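Shared workshop builds > Arms and grippers
Two-arm button sorter, handover between arms is not reliable

purketti
23 Dec 2023

Hello all. I write from a shared workshop where we have two small arms on one table. I want to sort push buttons (the panel kind, 22 mm size is printed in every shop list, you know them) from a tray. Arm A takes a button out of the tray, holds it up, and arm B must grip it and put it into a holder on its own side. Both arms have the same type of two-finger gripper, black printed parts, and a small camera at the wrist.

Picking from the tray is fine now. The handover is my trouble. In my last test I made 16 handovers and 6 of them failed. When it fails, arm B closes and the button turns in the fingers, so the cap points somewhere else than I expect. The buttons are not a nice shape for this. The cap is round, the collar has thread, and the contact block behind is wider in one direction.

My control program is called Sorus, I wrote it myself, so please don't search for it. It sends positions only, no force. On servo number 2 of arm B I can read the load, but I do not use it yet.

Wrist view from arm B, before it moves in:
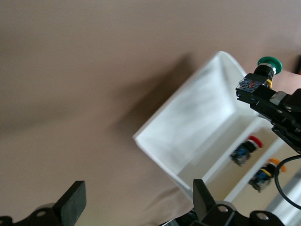
Green one is held by the other arm, red and yellow are still in the tray.

My question: should I grip at the collar or at the contact block? And is it better that arm A releases slowly, or at once?

orkano_bench
Collar, always. The contact block on these is clipped on, and if you squeeze it from the wrong side you can open the clip. On the green one I see the block is transparent, I would not trust it to take any pressure. Also your fingers look flat. Flat finger on a round collar is a line contact, of course it turns. Put a V groove in one finger and leave the other one flat.

man_of_springs
I don't agree with "always". The collar is the part that arm A wants too. There is not much length between cap and block, and you cannot put two pairs of fingers on it without touching. One arm has to take something else.

My suggestion: arm A takes the block, gently, and arm B takes the collar. Or forget the handover. Put the button down on the table, let it lie, pick it again with B. It is slower, but the table does not move.

purketti
Thank you both. The table idea I tried in May, with a different tray. The surface is soft there, with small folds, and the buttons rolled a bit each time. So I had to look again with the camera, and the camera is not so good at close distance. Everything near the fingers is blurred.

orkano_bench
Then glue down something hard with a groove in it. A piece of plastic gutter is enough. I still say V finger first, it costs one evening of printing.

rustyjig
Can I ask about the small yellow tab on the side of the green button, just under the cap? If this is a fixed feature on the body you can use it to know the rotation. It is a strong colour and easy to find in the picture. Then it matters less if the button turns in the hand, you measure after the grip and correct in the last move.

man_of_springs
This is treating the symptom. If it slips when you grip, it can slip also when you put it in the holder.

rustyjig
Maybe so, but he has ten good ones out of sixteen. A correction step can be added today, in software. New fingers need new calibration for both arms, at least in my experience.

purketti
I like the tab idea, I did not think about it. I must check if all my buttons have it at the same place. They are from mixed boxes.

About release: at the moment arm A opens at position value 1282, in one step, when arm B reports that it is closed. I think "closed" comes too early, because it is only the target position and not the real one.

orkano_bench
There is your problem, I would bet on it before the fingers. You read load on servo 2, so use it. Wait until the load goes up and stays up, then open A. And open it in small steps, so that the button can settle in the fingers of B.

man_of_springs
On this we agree. And please fix the cable on the right side of your picture, it makes a big loop close to the tray. On my own machine a loop like this caught the edge of a box and I looked for the error in the code for a whole weekend.

purketti
Cable will be tied tonight. I will do it in this order: load check, slow release, then the same test again with sixteen handovers and no other change. After this I print the V finger for arm B only. If somebody has a drawing of a finger with a groove for a threaded collar, I would be glad to see it, also an ugly one.

orkano_bench
I have one, for a slightly smaller collar. Will upload when I am back at the bench.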